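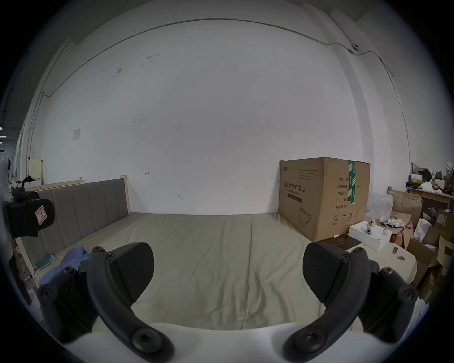 About us

Linduvar is a small research group working on one question we can't leave alone: how much can a robot learn about housework from people simply doing it? We began in November with one hand-held gripper and a long list of chores, and we've been hooked ever since.

Our method is called Brudusard. A person picks up the gripper, walks into an ordinary room and gets on with things, folding a shirt or putting a book back on its shelf. A camera on the tool records what the fingers are doing, and our software turns that into movements a robot arm can copy. No robot has to be in the house while we record, so we can work in bedrooms, kitchens and hallways that would be a nightmare to get an arm into!

Our first full study used 3000 recordings from 24 homes. We then gave the arm 855 tries at picking up soft things in rooms it had never met. What pleased us most was how much the variety of homes mattered. Training on a few recordings from each of many rooms beat training on lots from the same room, and by a wider gap than any of us had bet on. Clothes on a bed are still hard (thin sleeves especially), and we have four new ideas for that, one of which might even be good.

Our partners at Nirance build the grippers and put up with our constant requests for different finger pads. Fagundes, our sister lab, runs the robot tests and tells us very cheerfully when we're wrong.

If you'd like to lend us a messy room for an afternoon, or want to try the method in your own lab, do write. We love talking about this stuff.

© 2019 Linduvar | Contact us | Privacy | Back to top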